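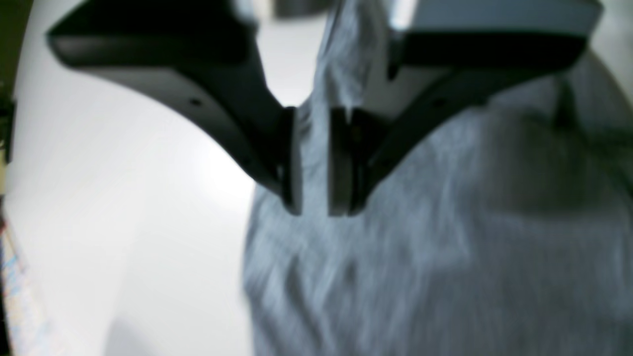 Ob man Leinen wirklich bei 40 Grad waschen darf, wollte eine Leserin aus Gendville wissen, ihre Mutter habe immer nur kalt gewaschen.

Ja, darfst du! Ich mach das seit Jahren so (naturfarbene Sachen auch mal bei 60), nur die Trommel stopfe ich nie voll.

Läuft neues Leinen ein?
Ein bisschen schon, bei meinen Stoffen bis zu 6 Prozent. Ich wasche also immer vor dem Zuschneiden, am liebsten gleich 2 Mal.

Weichspüler?
Bei mir nicht, der macht die Fasern so schmierig. Geschirrtücher saugen dann kaum noch was auf, ganz furchtbar!

Und bügeln?
Nur leicht feucht und von links. Oder gar nicht, ich mag die Knitter ja.

Wann gibt's wieder Meterware von Cattaneo?
Im September, dann stelle ich sie auch gleich in den Shop.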